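Bring back the boring tour poster

Been stewing on this since the Skollomgate dates went up. Four new songs teased, a countdown, a second countdown for the first countdown. And still no plain list of where the band is playing and what time the doors open. I had to get it off a fan forum. A fan forum!

I like Skollomgate. Saw them in a room that held 100 people, sound was awful, best night of that summer. So this is not a hit piece. But the way bands put out singles now is wearing me out and I dont think I'm the only one.

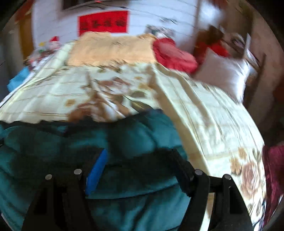 Issue 63

7/10/22

Take the new single. First came eight seconds of it. Then the same eight seconds slowed down. Then a "visualizer", meaning the cover art wobbling. By the time the real song landed I had heard the hook so many times I was sick of it, and the verse, the good part, got buried. Great bass line in that verse. Go listen to it.

Labels will tell you this is how you get heard. Maybe. Yatsenko put out a whole record last year with one post and a link. Pressed 600 copies, sold them at shows. I bought mine off a folding table, no download code, lyrics stapled in crooked. Played it for weeks. Didn't know a note of it going in and that was half the fun.

Cargate went the other way. Five singles off a nine song album. Do the math, thats over half the thing gone before release day. What's left is two interludes and the slow ones. People called the album thin. It isn't, they just got it in crumbs.
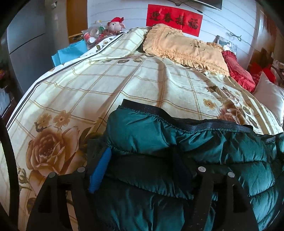
And the video money. Somebody is paying for those. A small band spends 2000 dollars on a clip that gets watched on a phone with the sound off, then can't fix the van. I'd take the van. I'd take a second night in my town, or an opener who gets paid proper.

Serner Hall used to print a card every month. Band, date, price, one side, black ink. July's would be on my fridge right now if they still made them. You'd circle two names you had never heard of and go. I found Yatsenko that way, and a whole lot of bad bands too, fine, ten bucks.

So my ask is small. One single. Maybe two. Then the record, all of it, on the day you said. Put the dates at the top of the page in type I can read. Door times. Is there a bar, is it all ages. Leave teh countdown off.

Skollomgate play Serner Hall later this month. I'm going, obviously. Doors at 7, I think.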